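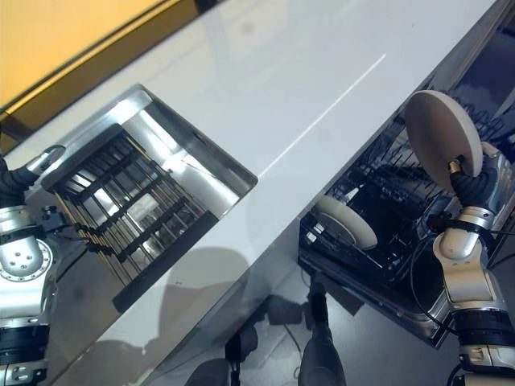
Right hand on the plate, sink rack on the left, machine rack on the right.

Notebook, kitchen cell, April 2025

Writing up the dish handling rules as they stand, plus what I want changed before they go to Prodcombe. The current sheet is the one we wrote in October, when the task was a single plate and one arm. It got stretched to cover two arms and bowls without anyone rewriting it, and it shows. Rule 6 and rule 11 say opposite things about which rack the left hand may touch.

I went through the episode log first. 2,632 episodes since the October sheet, of which 331 carry a handling flag. I read the notes on all 331. A lot of them are the same few problems under different names, so part of the job is just agreeing on words. "Slip," "drop" and "lost grasp" are used for the same event depending on who was operating. From now on:

Slip: the dish moves in the hand, the hand keeps it.
Drop: the dish leaves the hand before it is supported by a rack.
Bad release: the dish is supported, then falls over or rolls when the fingers open.

No other words in the flag field. Put the rest in the comment.

Grip on plates. Old sheet says "hold plate securely," which can't be checked. Proposed wording: fingers take the plate at the rim, plate upright, fingertips of the other hand stay off the face. Operator confirms the grip before any lateral move over the counter. Force limit stays at the Mudach profile setting. Do not raise it during a session. If the plate slips twice on that setting, stop and wipe the finger pads. If it slips a third time, end the episode and flag it.

Crossing the counter. The strip of counter between the basin and the dishwasher is where most of the drops were logged. The rule should be one dish in the air at a time, both arms counted together. The old sheet says one dish per arm, and that dates from when there was only one arm in use, so it never meant two. Travel speed over the counter is the slow preset, with no exception for an empty hand. Switching presets mid-episode is how we got the mess in the second batch of logs, where the speed field can't be trusted at all.

Rack contact. This is the part I rewrote the most.

1. A hand may hold a rack to steady it. Steadying means contact with no pull. If the rack shifts, open the hand and start the approach over.
2. Do not hook fingers around a wire or a tine unless the step calls for moving the rack. If it does, say so out loud before closing the hand so it ends up in the audio log.
3. Never move an arm base or the body while either hand has hold of a rack. Open both hands, confirm on the panel, then move.
4. On an emergency stop with a hand on a rack, leave the arms as they are. Release by hand from the side, with power off, two people present.

Item 4 used to be in the general safety sheet only. I want it repeated here, the operators have this page open and the other one is in a binder by the door.

Looking down. Head angle changes a lot between operators. With the head pitched down far enough to see into both work areas, the counter runs diagonal in the view and new operators misjudge the height of the near edge. I'm not going to fix the angle in the rules. I'm adding a line that the operator touches nothing until they have looked at both racks once and named which hand goes where. 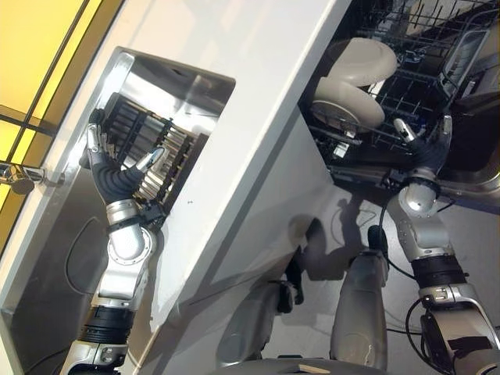 On rule 2, a note came back on the draft the same afternoon saying that calling it out loud is fine for the log but does nothing for the person standing by the stop button, who wears ear protection when the compressor runs. The note asks for a hand signal or a light as well, and says the Barbier cell already uses a light for this, wired to the gripper state so the operator doesn't have to remember it. It also says "no pull" in rule 1 needs a number or it will be argued over in every review.

Both fair. Light: I'll ask Barbier for their wiring sketch. Number for "no pull": I don't have one yet. The wrist readings are noisy while the arm is bent low into the basin, and whatever I pick has to sit above that noise. Until there is a threshold, rule 1 gets judged by rack movement only, and I've changed the draft to say that plainly.

Checked the new wording against a sample of 38 flagged episodes to see whether two people reading it would give the same flag. We disagreed on 4. Three of those were slip against drop, where the dish was touching a tine but not resting on it. Added to the definition: touching is not supported. The dish is supported when it would stay put with the hand gone. The fourth was a bowl and I still think it was a bad release. Left both opinions in the comment field.

Bowls need their own paragraph and I haven't written it. The rim rule for plates doesn't carry over well, the curve pushes the fingertips outward as the hand closes. Plokberg has a bowl section in their handling guide. Need to get the current copy, ours is missing pages.

Still to do:
Fix rule 6 or rule 11, keep one. I'd keep 11.
Reflag the old episodes with the three words. Start with the drops.
Replace the sheet taped to the console. It has pen corrections from two different drafts.
Ask Prodcombe whether they want the emergency stop text in their format or ours.
Finger pads: write down the replacement date on the drawer label, not just in here.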